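I have a strong opinion about padlocks, which is not a sentence I expected to write at my age. It's this: a small padlock should live with its key in it, shackle open, out where you can see it. Not snapped shut in a drawer. Not clipped to an old gym bag with the key "somewhere safe."

I got here the hard way. When we moved out of the Gusley apartment I found a coffee can of locks, every one of them closed, and a separate bowl of keys. I spent a whole evening on the floor matching them up. Some never matched anything. I still have the keys, of course, because who throws away a key? What if the lock turns up?
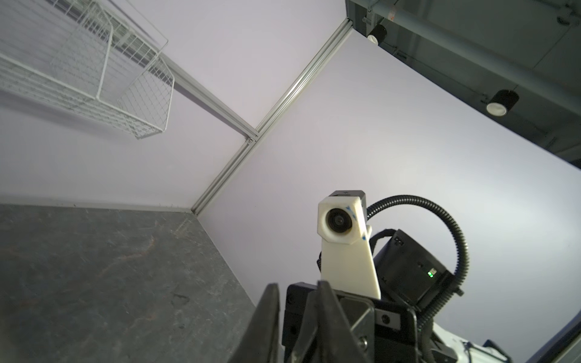 My friend Leidy Mamani thinks I'm making a fuss over something that costs less than lunch. She buys a new padlock whenever she needs one and lets the old ones vanish. Fair enough, but she also called me at 8 in the morning last July to ask if I owned bolt cutters, so I feel I've won that argument (she does not agree).

And color! I used to think colored padlocks were for kids' lockers. Now I won't buy two the same. If one is blue and one is brass, you can yell across the house "grab the blue one" and get the right lock, and you can put a dab of nail polish on the matching key. Two identical brass ones and you're trying keys like a burglar with no talent.
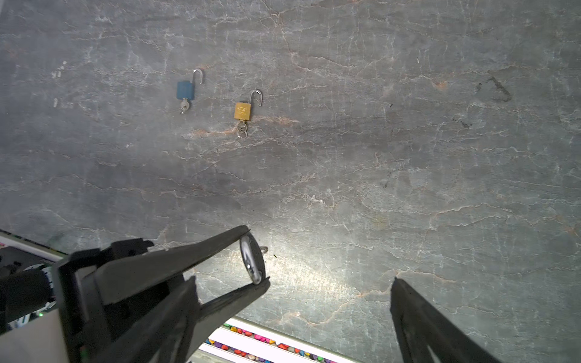 Blue and brass, both open, keys in.

The usual objection is that a lock with its key in it isn't doing its job. Well, no, it's off duty! A lock on a table isn't guarding anything. The minute it goes on the shed, the key comes out and goes on the hook by the back door, and when the lock comes off again they get back together. That's the entire system. It takes 2 seconds and I've talked my whole family into it, minus one teenager.
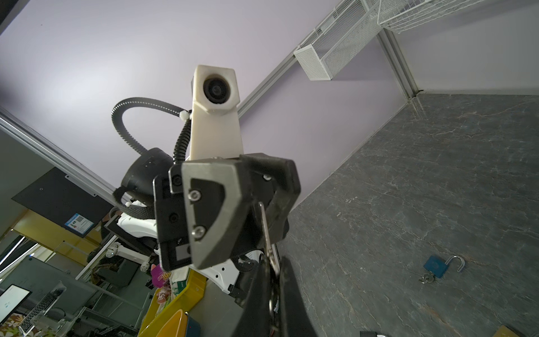 Spare keys are where I get a bit wobbly. Most little locks come with a pair, and I go back and forth on whether to leave both on the ring. My current feeling is split them up right away – one stays with the lock, the other goes to somebody who answers the phone. A spare hanging on the same ring as the main key is just a heavier key.

Oh, and keep the ring, even if it's tiny and flimsy. A bare padlock key is so small it slides under a placemat and you don't see it until Thanksgiving.

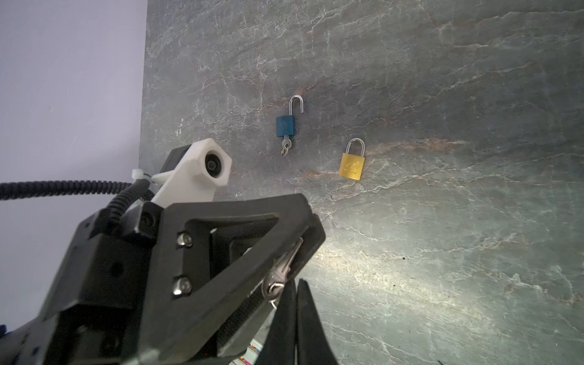

I did try a combination lock for a while. I forgot the number by the second month and it's still on the bike rack outside my old job at Bunton, for all I know. Give me a key any day.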